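We use cookies to remember your basket and to see which pages get read. Accept or manage your settings.

Reading time: 2 minutes

Dretura maple work board

The Dretura is a flat board made from strips of pale maple glued side by side. It is sold as a top for benches and perforated tables where a plain wooden surface is wanted over the metal. The strips are picked for straightness and not for colour, so expect small knots and some change of shade from one strip to the next.

Each board is 20 mm thick and 500 mm along the front edge. Other lengths can be cut to order at our Pokberg workshop; allow an extra week. The top is sanded and left without varnish. If you want it oiled, say so when you order, as it can't be returned afterwards.

The board is held down with bolts through the corners. Bolts are not in the box, because hole spacing and thread differ from table to table. Measure yours first and send us the figures, and we will drill to match. Boards ordered without figures come undrilled. 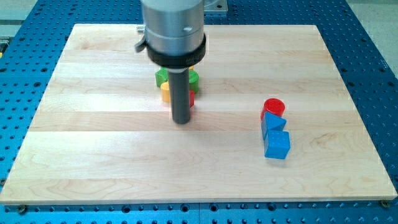 Tighten the bolts by hand, then a quarter turn with a key. Maple moves a little with the seasons and a board that has been forced down hard may lift in the middle. If it does, slacken everything off, leave it overnight and start again.

Small wooden blocks are sold separately under the Gina name. They come in plain colours, including green and yellow cylinders, and will stand on the board without a mat. A bag of 37 mixed shapes is the usual size. The older Shezi blocks are slightly taller and we no longer stock them, though we still have a few loose cylinders if you need to make up a set. Ask for Océane Campbell in the spares office.

Wipe the board with a damp cloth and dry it straight away. Don't soak it. Pencil comes off with a soft rubber, ink usually needs fine paper, worked along the grain.

Price: £91 undrilled. Drilling is charged per hole. Boards over the standard length go by pallet and we will quote for carriage before taking payment.

Page updated Thursday, November 23, 2023. Next batch due in February.

Sign up to our newsletter for stock news and offcut sales. Enter your email address.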